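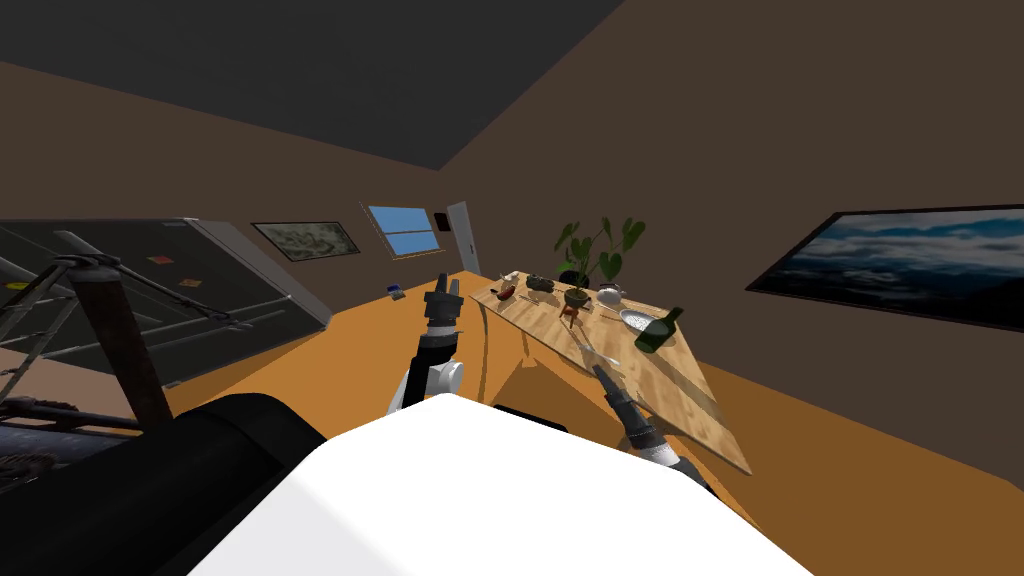

My Thursday went entirely on the right arm, which has been stopping dead in the simulator for a fortnight now and had me blaming poor Bindu's new joint limits (sorry, Bindu!). The left one runs through its moves without a murmur. With the right gripper over the near edge of the table, close to that thin stick in front of the silver bowl, the fault log fills up with the same torque error, up to 300 lines of it before I've put my tea down. Tibor thinks it's the wrist, and I'm coming round to his view.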